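Company > Who We Are > About Pellevine

About Pellevine

Pellevine makes vermouth and two bitter aperitifs in Metdale. The company has one building, one still and seven employees. Nearly all of what we make goes to bars and restaurants. A small part is sold by the bottle from the front office.

The building dates from 1974 and was put up as a cold store for apples. The insulated walls are original and hold the aging room at a steady temperature through the summer with very little mechanical cooling. The loading dock is original too and is slightly too low for modern trucks, so deliveries above a certain size have to be arranged with us in advance.

What we make

Pellevine Dry and Pellevine Red are vermouths. Both start from the same white base wine, bought in bulk and tested on arrival for acidity, free sulfur dioxide and residual sugar. A tank that falls outside the range in our purchase agreement goes back. The red takes its color from caramel that we cook on site. It contains no red wine, a point that comes up often enough that it is now printed on the back label.

Gashi is a bittersweet aperitif built on gentian and dried orange peel. It is stronger than the vermouths and does not need to be kept cold after opening, although the orange fades with time once there is air in the bottle.

Rumby is the newest of the four. It uses a cane spirit base with cinchona bark, and it was developed for bars that wanted something to stand between a rum and an amaro on the back shelf. The first two versions were too tannic. The current one shortens the bark steep and moves the clove to a separate extraction.

How it is made

Each botanical is extracted by itself. We do not steep a mixed bag. Roots and barks go into high-strength neutral spirit, flowers and leaves into a weaker one, and citrus peel is partly steeped and partly distilled. The extracts are filtered, labeled with the lot of the raw material and stored in glass. Blending is done by weight. Volume changes with temperature and a weight does not, and the scale is the most accurate piece of equipment we own.

New recipes are made first in a 30 liter tank. A recipe has to pass three times in that tank before it is tried at full size. The usual problem when moving up is haze: a blend that stays bright in a small tank can throw a deposit in a large one that cools more slowly. Every production batch is therefore chilled, held, and filtered before bottling, and a sample is put back in the cold afterward to check that it stays clear.

After blending, the vermouths rest in steel and the Gashi rests in used oak. The barrels are old enough to add almost no wood flavor. They are used for the slow contact with air, which rounds off the gentian.

Last year we bottled 3646 cases on a single semi-automatic line. The line is the limit on our output at present. A second filling head has been ordered and should be running by December.

Supply to bars

We currently supply some 253 bars and restaurants. Vermouth for on-premise accounts comes in standard bottles or in kegs for draft service. Kegs are filled under nitrogen and should be served with nitrogen only. Carbon dioxide will dissolve into the product and give it a faint prickle that guests read as spoilage.

Open bottles of Dry and Red belong in the refrigerator. We print a blank line on the neck label so that staff can write down the day of opening. For Dry we recommend finishing the bottle within a month, and sooner if it is used for stirred drinks in which it makes up more than a small share of the glass.

Accounts that pour from a rail without cooling are advised to order half bottles – the price per ounce is a little higher, but less is thrown out.

People

Ravindran Suvarna runs production and signs off on each batch. He trained as a food chemist and worked in fruit juice before moving to wine. Satish Venkataraman handles accounts, label approvals and the written material, including this page. Tasting for release is done by four people, blind, in the morning, and a batch needs all four to pass.

Visits

The building is a working plant and has no tasting room. Trade visits can be booked through the office and take about an hour. Closed shoes are required. Please do not wear perfume or aftershave, as visitors walk through the blending area.

Comments (4)

dockside_dan
Is the Red still gluten free with the caramel in it? Asking for a menu note.

Pellevine Office
Yes. The caramel is cane sugar and water.

M. Orley
We had the prickle problem for weeks and blamed the keg. Wrong gas. Might be worth putting that on the collar as well as on the website.

tallglass
Any plan to sell Rumby in half bottles? A full one lasts us all season.

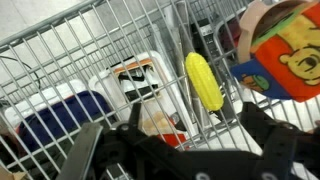
Text: Satish Venkataraman | Last revised Tue 31 August

Corrections to this page can be sent to the office at Metdale. Technical sheets for all four products, with alcohol, sugar and allergen data, are available to trade accounts on request. Please give the lot code from the back label when asking about a specific bottle.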